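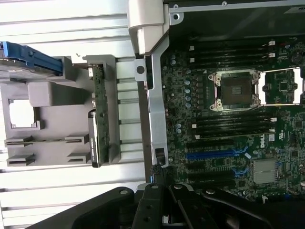 Wrist view over an open Dell workstation, with the fingers of the gripper at the bottom. November open day at Stindodel.

I went to see a robot take a computer apart, and came home thinking mostly about chairs. There were 19 of them, for an audience I would put at roughly 70, and we stood around a fence at Stindodel's recycling hall like parents at a swim meet.

The pitch is simple enough. Old office machines come in by the pallet, and somebody has to get the useful parts out. Stindodel would like that somebody to be an arm. On the wall screen we got the arm's own view of the job: memory slots, an empty processor socket with all its tiny gold pins, one loud blue expansion slot. I have owned computers for most of my life and never looked at one this closely. The arm looked for a very long time too.

Then it went for a screw. I timed the whole business at 87 seconds, and people clapped, me included. I can do a screw in less than that, and I am bad at screws. But I wouldn't do the next one, or the 266 the brochure says wait inside a typical morning's work, and I'd want lunch.

What bothered me was the talk afterward. The man from Skorkar, who make the software, kept saying the arm "understands" a computer. It doesn't need to. My dishwasher has no opinion on plates and we get along fine. Tell me how often it bends a pin, and what happens to the people at the benches on the other side of the hall – they were working right through the demo, quite fast, and had no screen.

I asked about the pins. He said that was a great question and gave me a tote bag.

I'd go again next year, if they show us the benches as well. And I'm bringing a folding stool.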